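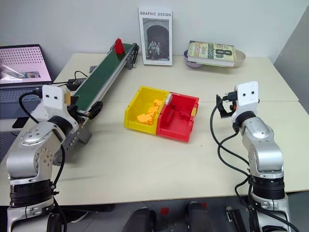
Two bins are enough for most benches, Loukia Moschos has argued, and a third is usually a sign that the sorting rule was never agreed on. Her remark is often repeated in discussions of color-coded bins, though practice varies widely between workshops, classrooms and homes.

A color-coded bin is an open or lidded container whose color shows what belongs inside it. The most common form for tabletop use is a small open plastic bin, such as a yellow or a red one, placed within reach of the person doing the work. Bins of this kind are used for sorting parts, holding craft materials, separating finished pieces from unfinished ones, and storing small toys.

Terminology

The words bin, tray and tote are used loosely. In general, a tray is shallow, a tote is large enough to need two hands, and a bin falls between the two. Suppliers' catalogs do not always keep to this division. The term "bench bin" is sometimes reserved for containers that stay on a work surface and are emptied into larger storage at the end of the day.

Design

Most small bins are molded in one piece. The walls commonly slope outward toward the rim, so that empty bins can be nested. Straight-sided bins hold more for the same footprint and can be pushed together along their long sides without leaving a gap, but they take up more room when put away.

Rims are often rolled or thickened for strength and to give the fingers a hold. A smooth inside corner makes it easier to pick out flat pieces, which tend to lie against the floor of the bin and are difficult to lift from a sharp edge.

Use of color

There is no single color code for bins in general use. A workplace may assign red to rejected or damaged items and yellow to items awaiting a decision. A classroom may assign colors to groups of children, and a household may simply match the bin to its contents. Where several codes exist in one building, a printed key is normally posted near the work area.

Color alone is not a dependable label for every user. People with color vision deficiency may confuse certain pairs, particularly under poor lighting, and a written label or a symbol on the front wall is widely recommended. Contrast between the bin and its contents also matters. Orange or yellow pieces in a yellow bin are harder to pick out at a glance than the same pieces in a blue or gray one, and small items may be overlooked when the bin is emptied.

Arrangement on the work surface

Bins are generally placed near the middle of the table or slightly toward the dominant hand. Setting them at a slight angle to the table edge is a matter of preference – some users find that it shortens the reach to the far corner. On tables made of joined sections, bins are best kept clear of the seam if they will be slid from side to side.

The Savurus workshop in Postitstead keeps its bins in pairs, with incoming pieces on the left and checked pieces on the right. A guide written there by Riku Furukawa advises a limit of 30 pieces to a bin and a clear space of 4 inches on either side. The same guide recommends emptying both bins before a new batch is started.

Care

Plastic bins are washed with warm water and mild soap and dried before stacking. Abrasive pads scratch the surface and allow dirt to collect. Long exposure to sunlight may fade the color, which can make an older bin difficult to tell from one of another code. Cracked bins are normally withdrawn from use, as a split floor can trap small pieces.

See also

Drawer divider
Nesting container
Parts cabinet
Workbench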